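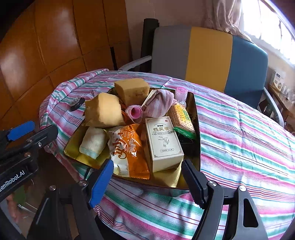 Figure 1. Gripper with unmatched pads (blue rubber left, black ridged right) at the mixed-item tray.

Prikus hand-held gripper build
Progress report to Wosteda, second period, ending December
Prepared by Malou Damgaard. Bench work by Malou Damgaard and Liam Kettle.

1. Status

The gripper opens, closes and records. The linkage is on its third revision and has stayed unchanged since the middle of the period. Pad material is still open. The trigger return spring is not good enough and will be replaced. Spending is inside the approved amount, with one line overspent and one underspent (section 6).

The milestone "first recorded session on unsorted items" was met. The milestone "pad material fixed" was not met and is moved to the next period.

2. Mechanical work

The first two linkage revisions used press-fit pins. Both developed side play at the jaw tips after a few evenings of use, enough that the jaws crossed when closing on anything narrow. Revision three replaces the pins with screws. The screw heads face the camera and are bright, so they show up in every recording. We may black them out later. The matter is cosmetic for now, but Liam has seen the contact detection script pick up a highlight on one of the heads and report it as a touch.

The jaws close parallel over most of the stroke. They toe in slightly near full closure. For boxes this does not matter. For thin wrappers it helps, and we have decided to leave it.

The trigger spring is the weak part. It closes the jaws firmly but opens them slowly, and after a long session the operator starts pushing the trigger forward with the back of the finger. Two replacement springs have been ordered from Caputo. If neither fits the pocket in the grip, the pocket will be recut at the Gallo workshop, where we have the mill one evening a week.

3. Pads

Two pad types are under comparison: a smooth blue rubber pad and a black ridged pad. Fitting one of each on the same gripper was Liam's proposal. It halves the number of swaps and shows which side lets go first. It also confuses the result when an item pivots, and for that reason the next round will use matched pads on both jaws.

Findings so far:

The rubber pad holds smooth cardboard well. It drags on fabric and tends to roll a fold of cloth toward the jaw root, where it jams.

The ridged pad releases cloth cleanly. On glossy packaging it slips unless the operator squeezes harder than we would like.

On sponge the two behave alike.

The adhesive under the rubber pad let go once, at the lower corner. The jaw face was cleaned with alcohol and the pad put back with the same tape. It has held. A groove in the jaw face to locate the pad is drawn but not made.

4. Test set

The first period used single wooden blocks on a bare board. Results were clean and told us very little about use in a home. For this period we moved to a heaped tray on the round table in my front room, with items from the kitchen and bathroom shelves. The set includes upright and flat cartons, snack and cracker packets, two sponge blocks, a towel, a wadded cloth, a plastic cup and a bottle. Items touch and overlap, and some have to be moved before others can be reached.

The tray has a reflective gold base. It was the only one large enough. Reflections of the jaws and of the items appear in the base once some of the load has been lifted out, and the depth estimate near the base is noisy as a result. We will record one session with a sheet of gray card laid in the tray and compare.

The striped tablecloth stays. We tried a plain one and the position tracking was worse, with fewer features to follow when the camera is close to the table. The window side of the room is bright in the morning, and exposure shifts when the gripper turns toward it. Sessions now start at 4 p.m. with the ceiling light on.

5. Results

Six sessions were recorded, nine pick attempts in each, 54 attempts in total. An attempt counts as a success when the item is lifted clear of the tray and set down on the cloth without being dropped.

Successes: 33
Failures: 21

Most failures were on soft items and on packets lying at an angle against something else. Cartons standing upright were picked at the first attempt in every session. The cup was easy by the rim and poor by the body. The bottle was dropped twice, both times by me, with the grip too high.

Liam's success rate is better than mine. He rotates the wrist before closing and I tend to close first. The difference is large enough that operator should be logged as a field in the recording header. That change is made and the older files have been relabeled by hand.

One session has a timing fault. Video and jaw angle drift apart toward the end. The attempts are counted above, as they were scored by eye at the table, but the recording is excluded from anything that depends on synchronization.

6. Budget

Fasteners and pad sheet came in under the estimate. Printing was over, on account of the two abandoned linkage revisions. I propose to cover the difference from the fastener line and need your written agreement before the next claim. Receipts are in the shared folder under Prikus, period 2.

No labor is charged. Workshop time at Gallo is charged at the member rate as agreed.

7. Next period

Fit and test the Caputo springs.
Matched-pad comparison, rubber on both jaws, then ridged on both jaws, same item set.
Gray card session.
Cut the locating groove in one pair of jaws.
Fix the clock drift. Liam suspects the angle sensor buffer and will check it first.

8. Decision needed from Wosteda

Please confirm whether the pad comparison can run into the next period without a formal change request. If a request is needed, send the current form. The one we hold still has the old claim codes.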